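How to look after a pale wooden table without buying everything you're told to

By Yae Sasaki
1 Nov 2020

Every autumn the shops fill up with kits for "feeding" wood. I have never understood the word. A table is dead timber with a coat of something on top, and it doesn't get hungry. What it needs is a finish in decent shape, and most of the time you can manage that with a cloth, a little soap and one tin of oil.

Find out what's on it first

Skip this and the rest may be wasted effort. Turn to a part of the table that doesn't show, such as the underside of the edge, and put one drop of water on it. Wait ten minutes.

If the drop sits there as a bead, the table is probably lacquered or varnished, and oil will only lie on the surface and go sticky. Wipe it down when it's dirty and leave it alone. If the drop sinks in and leaves a darker spot, the wood is oiled, soaped or bare, and you can carry on reading.

I say "probably" on purpose. Old wax will also bead water for a while, and plenty of second-hand tables have had three owners with three ideas. Try a bit of white spirit on a rag in the same hidden place. If the rag comes away yellow or brown, there's wax, and it has to come off before any oil goes on.

Don't trust the label much either. My own table came from Pellside with a card saying "natural finish", and that could mean anything.

Cleaning

Lukewarm water, a small squirt of washing-up liquid, a cloth wrung out until it hardly drips. Go with the grain. Dry it straight afterwards with a second cloth. I've read that you should leave it overnight before doing anything else, and on this one point I agree with the tins.

Avoid the spray polishes. They make the top slippery and shiny for an evening and they get in the way of every job you might want to do later.

Sanding

You need less than you think. For a dull top with a few rings, a sheet of 240 grit round a cork block is plenty. Long strokes along the grain, light pressure, and stop when the surface feels even. Go easy at the edges and corners, where it's very simple to rub through a veneer before you notice. If you aren't sure whether yours is solid or veneered, look at whether the grain on the top carries on over the edge.
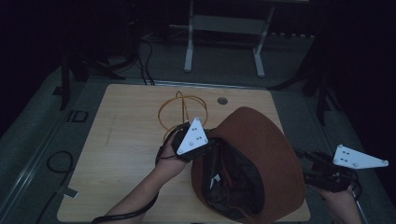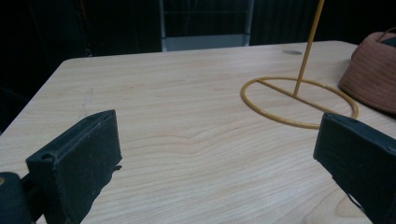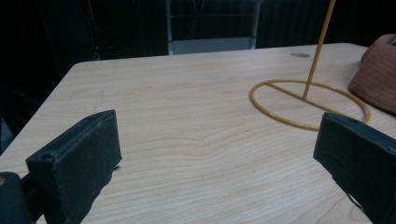 Pale wooden tabletop, three views.

Oiling

Now the part people overdo. Pour a small amount on to a lint-free cloth and rub it in thinly. Leave it for 21 minutes if you believe the Femier tin, or until you've had a cup of tea if you're me. Then wipe off everything that hasn't gone in. All of it. A tacky table nearly always comes from oil left standing on the surface, and another coat makes it worse.

Two thin coats, a day apart, will do for most tables. The Skitberg booklet asks for five. Skitberg sells oil.

Does the dear stuff work better? I tried Femier and a plain Danish oil on two halves of an old shelf in September and have been putting wet mugs on both. I can't tell them apart. Hinata Nomura, who lent me the Femier, thinks her half has a warmer colour. Perhaps it has, by lamplight.

One warning I do take seriously: rags soaked in linseed-type oils can heat up by themselves and catch fire. Lay them flat outdoors to dry, or put them in a jar of water with a lid on, before they go in the bin.

White rings and dark rings

White rings are usually moisture caught in the finish. A warm iron over a dry tea towel, a few seconds at a time, sometimes shifts them. Mayonnaise is often recommended. I've tried it and got a greasy white ring.

Dark rings have gone into the wood itself. Sanding may fade them, and on a pale top you'll often still see a ghost of the mark. You can live with it or put a bowl there.

How often?

The Tomar leaflet says every 25 days. I do mine twice a year, and only if the water test says so.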